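Unit 4. Resource loops and class kits in cooperative role-playing games

Handout to accompany the lecture. Read it before the practical. Instructor: Caradog Yorath.

4.1 Scope

Unit 3 dealt with turn order. This unit deals with what a character spends during a turn and how it gets it back. The running case is Cernari, the online role-playing game used in the practicals, and mainly one of its classes, the Warden. All values are from the August balance patch. Players still on an older client will see different numbers in the tooltips, and those numbers should not be used in the assignment.

4.2 Terms

Resource: any quantity that an ability consumes or produces. Health counts as a resource only if the kit lets the player spend it on purpose.

Builder: an ability whose main output is resource.

Spender: an ability whose main input is resource.

Loop: the shortest sequence of builders and spenders that returns the character to its starting state. Cooldowns are part of the state. A sequence that restores the resource but leaves a key cooldown running is not a closed loop.

Overflow: resource produced while the bar is full. Overflow is lost in Cernari. In Pisasix, which we looked at in Unit 2, it is converted to a shield, so the advice in this handout does not carry over.

Downtime: any part of the fight in which the character has no useful ability to press.

4.3 The Warden kit

The Warden is a support class with a single resource, Resolve, and a cap of 6 points. Resolve does not decay in combat. It drops to zero when combat ends, which matters in dungeons with long walks between groups of enemies.

Strike. Builder. Produces one Resolve. No cooldown.
Brace. Builder. Produces two Resolve if the Warden is hit while it is active, otherwise none.
Mend. Spender. Costs two Resolve. Heals one ally.
Ward. Spender. Costs three Resolve. Places an absorb on one ally.
Rally. Spender. Costs all Resolve, minimum four. Heals the group in proportion to the amount spent.

Brace is the only builder that depends on the enemy. Most of the difference between a good and a poor Warden comes from its timing. A player who presses Brace on cooldown, without watching the enemy cast bar, gets less from it than from the Strikes it replaces.

4.4 Worked case: the basic loop

Assume a single target, no movement, and no incoming damage to the Warden. Brace is therefore useless and can be left out. Start at zero Resolve.

Strike, Strike, Mend. Three actions, one Mend. The state at the end equals the state at the start, so the loop is closed.

Strike, Strike, Strike, Ward. Four actions, one Ward. Also closed.

An unmodified Mend heals 2375 with the reference gear set. An unmodified Ward absorbs 3321. Dividing by the number of actions gives a slightly higher return for the Ward loop. The margin is small and assumes that the whole absorb is used. If the target takes light damage, part of the Ward expires and the Mend loop is better. Students often quote the first result and forget the assumption. State it in your answer.

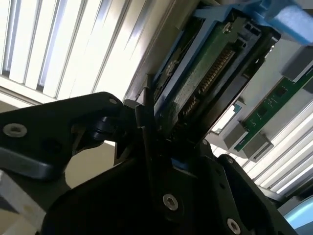
4.5 Adding incoming damage

Now let the Warden be hit at a fixed interval. Brace becomes worth two Resolve for one action, and the loop changes:

Brace, Mend. Two actions, one Mend.

The enemy's swing timer limits how often this loop can be run. Between swings the player falls back to the Strike loop. The combined pattern should be written as a timeline, one row per action, with a column for Resolve before the action and a column for Resolve after it. Do not write it as a priority list at this stage. Priority lists hide overflow.

Overflow appears when the player holds Resolve in case of an emergency. At five points, a successful Brace wastes one. At six it wastes two. The usual rule in the community guides is to never sit above four, and it holds for the Warden as long as Rally is not planned. If Rally is planned, the player should enter the final Brace at exactly four.

4.6 Stats

Three stats affect the loop. Haste shortens every action, including Strike, and so raises Resolve per second without changing Resolve per action. Spirit raises the size of heals and absorbs. Guard lowers damage taken and does not affect Resolve at all, since Brace checks for a hit and ignores its size.

Haste has one breakpoint of interest. At 136 haste, one extra Strike fits between two standard boss swings. Haste past that value still helps movement and reaction, but it does not add another action to the window until much later. Gear choices below the breakpoint should favor haste. Above it, Spirit is the default.

The Finero set is often recommended for new Wardens because its bonus refunds one Resolve after Ward. With the refund, the Ward loop shortens to three actions from the second pass onward. Recalculate 4.4 with this in mind before the practical. The first pass still costs four actions and should be reported separately.

4.7 Group play

With two Wardens in the group, absorbs do not stack. The larger one stays and the smaller one is discarded. The players have to agree on targets before the pull. The simplest split is one Warden on the tank and one on everybody else. Rally does stack, but two Rallies in the same second nearly always overheal.

With a Warden and any class that pulls enemy attention away, check that the Warden is still being hit. If not, go back to the loop in 4.4.

4.8 Assignment

1. Draw the timeline for the first twelve actions of a fight using the Finero set. Mark every point of overflow.
2. Repeat with Brace available on every third action.
3. State in one paragraph which loop you would teach to a new player, and under what assumptions.

Submit as a single file by Sun 25 December. Spreadsheets are accepted if the formulas are left in place.

Reading: Wong, chapter on closed loops, sections one to three. The section on decay may be skipped; it is covered in Unit 5.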